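Small shop needs a custom packing machine – how do you pick who builds it?

Posted by saucebench

I run a small sauce business in Brakside, just me and 2 part-timers, and we've reached the point where hand filling and hand capping are eating our whole week. The bottle is an odd squat shape with a shoulder on one side (my fault, I fell in love with it), so the off-the-shelf fillers I've tried at the co-packer's place either tip it or miss the neck.

I've talked to two outfits so far. One is Zillen, which is a big place with engineers and fabricators under the same roof. The other is Vương, a much smaller shop that does mostly conveyors and fixtures. Zillen wants a paid design phase before they'll give me a price for the machine. Vương gave me a price over the phone after I emailed a drawing, and it was a lot lower, which made me happy for one evening and nervous ever since.

We do 410 bottles on a normal day and I'd like room to grow. Recipe work still happens on my own stove and I have no plans to change that. 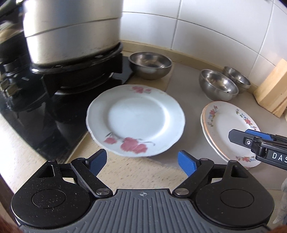
What I'm stuck on

Is paying for a design phase normal? It feels like paying a contractor to tell me what a kitchen costs. And if I do pay, do I own the drawings, or am I locked in with them? Also, how do I write down what I want when I'm not an engineer? I've got a page of notes that mostly says "don't spill."

Thanks in advance, I know this is a lot!

Posted by Đức Đặng

I was on the building side of this for 16 years, small machines mostly, so take that as my bias. Yes, a paid design phase is normal for a one-off. A phone price on a machine that doesn't exist yet is a guess, and when the guess is wrong you'll see it later as change orders, or as a machine that got cheaper in places you didn't notice. I'm not saying Vương is a bad shop. Go back and ask them what's included – guarding, the control panel, delivery, somebody on your floor for startup. My bet is the two prices get a lot closer.

On drawings, it's whatever the contract says, so read that part before you sign. I'd ask for the full set, plus a copy of the control program with no password on it. Some builders will hand it all over, some want to keep a piece they've used on other machines, and that's usually fine as long as you can still get your machine fixed by somebody else.

For your notes page, skip how the machine should work and write what it has to do. Bottles per hour. Smallest and largest bottle, with real samples (send a whole case, they vary more than you think). How thick the sauce is hot and cold, and whether there are bits in it. How long cleanup can take and who does it. What power and air you have in the room. The width of your door! I once watched 6 grown men take a frame apart in a parking lot over the width of a door.

Then add a line for the acceptance test. Something like, it runs a full day's worth of your bottles with your sauce at their shop before it ships, and you're standing there. Tie a good chunk of the payment to that.

Posted by marnie_k

Just change the bottle. Seriously, get a round one and buy a used filler. Way cheaper.

Posted by lowgear

I kind of agree with the bottle comment but it's a bit blunt, haha. We had a similar thing with a tin at our place in Vonatstead (tea, not sauce) and loved it too much to give it up. What we did was only automate the capping, and keep filling by hand on a better bench with a foot pedal. Capping was where everybody's wrists were going anyway. It was a much smaller project, and we learned how to work with a builder before spending the big money. We're only now talking about the filler, a couple of years on.

One thing to add to the long answer above: ask each shop if you can call a customer about your size. The big places can have great people, but you want to know who picks up the phone when a sensor quits at 7 in the morning and you're a tiny account. Ask about spare parts too. Ours came with a list of what to keep on the shelf and I've used most of it.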